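Chapter 7
Closing the Comments

I used to read the comments before I read the article. I'm not proud of it, but I suspect plenty of you do the same thing - scroll down, see who's mad, scroll back up and find out what they're mad at. For a couple of years I even did it for a living, as the night moderator at the Prerkby Jalier, a small daily paper with a website that looked ten years older than it was. So this chapter is close to my heart, and I'll try to keep my own war stories under control (I make no promises for section 7.3).

The question we'll be working on sounds simple. When a newspaper lets readers write underneath its stories, what does it owe them? And what does it owe the people those readers are writing about? In chapter 6 we talked about speech in the public square, where the government sets the limits. A comment section isn't a public square, though it can feel like one at two in the morning. It belongs to a company. The company can delete your post, hold it overnight, or shut the whole thing off on a whim.

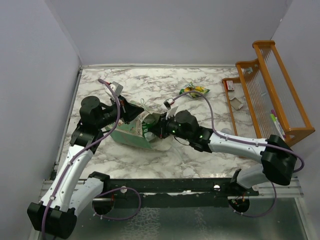

Figure 7.1 Two robot arms over a tabletop with a marble pattern.

Let me start with the case we'll come back to all through the chapter. On 9 August 2021 the Jalier ran a short story on a plan to turn the old Hudel bus depot into apartments, with a share of them set aside for newly arrived families. It was a dull story, to be frank. It had the price, the architect, the date of the next hearing. By midnight it had 300 comments, and a good many of them had nothing to do with apartments. Some went after the families in general. Some went after one woman, Dalia Berrada, whose only offense was to be quoted in the fourth paragraph saying that she hoped to get a place near her sister.

At that time our rules fit on one page. No threats, no swearing, no home addresses. I took down 22 comments that night under those rules, and I remember staring at the rest and thinking, well, now what? Nobody had sworn. Nobody had threatened anything. One man had written six very polite sentences explaining why Berrada should go home, and every one of them passed.

You'll meet three terms in the next section that I wish I'd had back then. Pre-moderation means a comment is read before it shows up. Post-moderation means it shows up first and gets read later, maybe. Reactive moderation means it only gets read if another reader complains. The Jalier called its system post-moderation, but with one person on at night it was really the reactive kind! Keep an eye out for that gap between what a site says it does and what it has the staff to do, as you'll run into it again in the case studies.

The editors met the next morning and did what a lot of papers have done: they turned comments off on any story that touched on housing or immigration. Complaints came in right away, 125 of them in the first week, and they came from every side. People who had written ugly things said they were being silenced. People who had spent hours answering the ugly things said the same. I had a lot of sympathy for that second group. They'd been doing my job for free, and often better than I did.
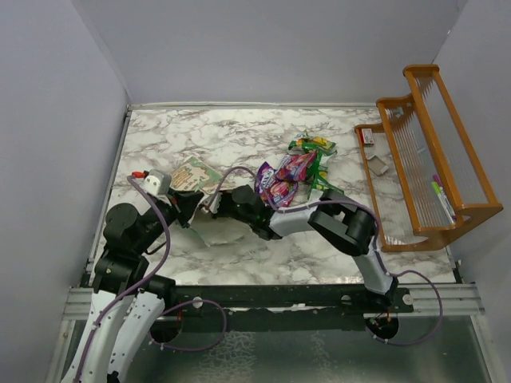

Keyvan Soltani wrote to the editor that closing the comments had only moved them down the street. The same people were now saying the same things in a neighborhood group, he said, "except that over there no one from the paper is reading along, and no one has to see the article first." He wanted the section opened again, with real names and a limit of 30 comments per story.

I've gone back and forth on that letter for years. Real names sound great until you think about who gets hurt by them. Berrada had used hers, after all. And a limit rewards whoever is quickest on the keyboard. Still, he had a point about where the talk goes when you lock a door, and we'll look at what researchers have found on that in section 7.4.

Then there's Brøndum, the next town over, where the weekly paper went the opposite way. It kept comments open on everything but asked readers to answer a short question about the article before posting. I thought it was silly when I first heard of it. I've softened since, and you can judge for yourself when you get to the interview in section 7.5.

Before you read on

Find a local news site you don't normally visit and look up its comment policy. Write down which of the three kinds of moderation it claims to use. Then read one long thread from start to finish, and mark any comment you would have removed under that policy, along with any you wanted to remove but couldn't. Bring both lists to class. We'll use them for the exercise at the end of section 7.2.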